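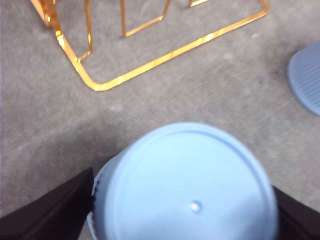 Bunk sign-up form dropping siblings
Ticket 317
Status: Closed
Opened by: Lamai Kongkaew, Camp Bimell front office
Category: Registration / Jolonine

Hi support folks! Lamai from Bimell again. I promise I tried turning everything off and on before I wrote this one up.

So we opened early-bird registration for next summer on Thursday and it was going great, lots of returning families, lots of people picking the second session (which never fills first, so yay). Then a mom called to ask why only one of her two kids showed up on her confirmation email. I pulled up her family record in Jolonine and sure enough, the older kid was enrolled and the younger one was just not there. Not waitlisted, not pending, no half-finished form. Gone!

I figured she'd closed the tab too early. Then I got a second call, same story, and then a dad emailed me with three kids and a confirmation for one. That's when I stopped blaming the parents.

What I've checked so far:

The payment side looks right. Everybody was charged one deposit, for the kid who did get enrolled, so at least I'm not holding money for campers I can't find.

The family records from last year all came over fine. Siblings are linked to each other and share the same address and emergency contacts.

I tried it myself in Chrome and then in Safari with my pretend family (the Testersons, you've met them) and both kids went through perfectly. Twice. So now I look like I'm making it up.

Can somebody take a look? I have a newsletter going out to all our camp families and I really don't want to send 90 more people to a form that eats little brothers.

Thanks a bunch,
Lamai

Reply from Naveen Pathak, Jolonine support

Hi Lamai,

Thanks for all the detail, and hello to the Testersons. I can see the three families you mean, and I agree this isn't something they did. A couple of questions for you. Did all three use the "Add another camper" button, or did they come in from a link in an email? And do you know whether they asked for bunk mates on the form?

Please hold the newsletter for now if you can. Leave the affected records as they are, too. If you add the missing kids by hand I lose the trail I'm following.

Naveen

Reply from Lamai Kongkaew

Hi Naveen! I called all three back. Every one of them used the button. And every one of them asked for a bunk mate for the older kid! I did not put a bunk mate in for the Testersons, because they have no friends, poor things.

So I went back and gave them one. I filled in kid number one, typed a name into the bunk mate box, hit "Add another camper," filled in kid number two, got all the way to the end... and only kid number one was on the review page. I actually cheered. My coworker Nisha came over to see what was going on and then she wanted a try. Same thing on her laptop.

One thing I noticed, which may be nothing: when you put in a bunk mate the page kind of blinks before the second camper's form opens. It doesn't do that if you leave the box empty.

I'm holding the newsletter. Our director, Vesna Berisha, would like me to tell you (nicely) that she'd love to send it before the weekend.

Lamai

Reply from Naveen Pathak, Jolonine support

The blink is not nothing, that was a big help. When a bunk mate is entered, the form saves the page early so it can look for a matching camper. On your account it's saving early and then opening the second camper's form as though it belonged to a brand-new family. The second kid's answers get stored, but they aren't attached to anybody.

The good news is that they should all be recoverable. I'm asking Dinesh Jaiswal on our forms team to look at why it only happens on your account. Did anyone change the bunk request question this fall?

Naveen

Reply from Lamai Kongkaew

Um. Yes. That would be me.

Last summer's form let families ask for two bunk mates and it was a mess. We had a whole chain of girls in Cuvodberg (that's our oldest cabin, up the hill from the dining hall) who had each asked for somebody different, and our unit head was up past midnight with sticky notes all over the floor. So in November I changed it to one request per camper, and I turned on the setting that says "Must be mutual." I thought that would make the system do the sticky notes for us.

Was that bad? I can put it back. I'd rather not put it back though — the one-request rule has been really popular with the unit heads.

Lamai

Reply from Dinesh Jaiswal, Jolonine forms team

Hi Lamai, Dinesh here. You didn't break anything. The one-request limit is fine and you can keep it. The trouble is "Must be mutual" when it's switched on together with the sibling shortcut. Those two settings both try to save the family record at the same moment and the sibling loses.

Please try the following for me, in this order.

1. Go to Forms, then Session Registration, then Bunk Requests.

2. Turn off "Must be mutual." Leave the limit at one.

3. Press Save, and wait for the green bar at the top of the page before you leave. It can take 20 seconds.
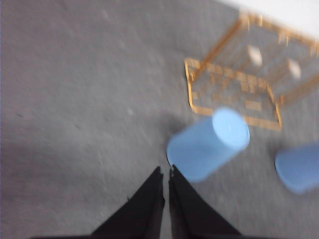
4. Open the form in a private window and run your test family again, with a bunk mate for the first child.

5. Let me know how many campers you get on the review page.

While you're doing that I'll pull together the unattached entries from our end.

Dinesh

Reply from Lamai Kongkaew

Okay, did all of it. First try I still got one camper and my heart sank, but I think I left before the green bar came up (I'm impatient, everyone here will tell you). I went back and did it over and sat on my hands until it showed. Second try, both Testersons on the review page! Then I added a third one for luck and she showed up too.

Nisha ran it on her phone, since that's how most of our parents do it. All good there.

Two follow-up questions while I have you:

How do we do mutual requests now? Do I have to check them by eye?

And what about the kids who already got lost? I'd really like to be able to call those families back today.

Lamai

Reply from Dinesh Jaiswal, Jolonine forms team

Great, that's what I hoped to see.

For mutual requests, run the Bunk Match report once registration closes. It lists each request and marks the ones that go both ways. It won't place anybody in a cabin for you, but it should keep the sticky notes to a minimum.

I found 4 unattached campers on your account. Three of them are from the families who contacted you... well, four kids in total, and all of them belong to those same three households. I've linked them to the right families and kept the original sign-up times, so none of them lose their place in line. Their deposits weren't collected. You can send each family a payment link from the Billing tab whenever you're ready.

Dinesh

Reply from Lamai Kongkaew

Found them, all four! I've called everybody. The dad with three kids was very sweet about it and said he'd briefly enjoyed the smaller bill. Payment links are sent and two of them are paid already.

One tiny leftover. The confirmation email for one of the little ones says her cabin group is "Zulu," and we haven't used that name in years. We renamed all the youngest groups after trees. Is that coming from your side or mine?

Lamai

Reply from Naveen Pathak, Jolonine support

That one's an old label saved in your email template. Go to Messages, then Templates, then Camper Confirmation, and look at the line that starts with "Your group." Somebody typed the name in by hand for the youngest age bracket at some point. Swap it for the group name field and it'll follow whatever you call them.

OK to close this one out?

Naveen

Reply from Lamai Kongkaew

Found it and fixed it, and resent her email so she knows she's a Birch. Newsletter is scheduled for the morning, and Vesna says thank you. Yes, please close!

Lamai

Ticket closed by Naveen Pathak
Resolution: Setting changed by customer, records relinked. Conflict between "Must be mutual" and the sibling shortcut passed to forms team for a fix.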